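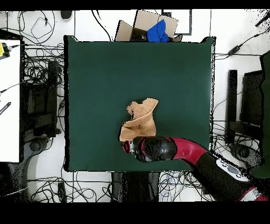

Corey Pearce: Washed it again last night, no softener this time, and it still won't lie flat. It bunches up the second you let go of it. The label says Flevley, the tan one. I want a replacement or my money back.

Ticket 1678
Product: Flevley towel, tan
Opened: Friday, October 18, 2019
Status: waiting on customer

Warrick Hollis, Proltport Linens support
Corey, I'm not convinced this is a fault yet. A fuzzy towel set down in a heap stays in a heap. Can you spread it out by hand, fold it in half once, and tell me whether the two long edges line up?

Corey Pearce
Did that. One edge comes up short. You're going to tell me it's the dryer.

Warrick Hollis
I was going to ask about the dryer, yes. What setting, and for how long?

Corey Pearce
High, 41 minutes. The care card says tumble dry and gives no setting, so I don't see how I was supposed to know.

Warrick Hollis
Fair point on the card. High heat can pull in a stitched hem while the rest stays put, and then one corner kicks up. Could be that. Could also be the hem was sewn tight to begin with, and I can't tell which from here. Try this before we ship anything:
1. Soak in cool water for 10 minutes.
2. Pull the short edge out by hand.
3. Dry flat, no dryer.

Corey Pearce
And if it's the same after that?

Warrick Hollis
Then measure both long edges and post the numbers. If they're more than 2 inches apart, I'll send a new one.

Corey Pearce
It's soaking. Not expecting much.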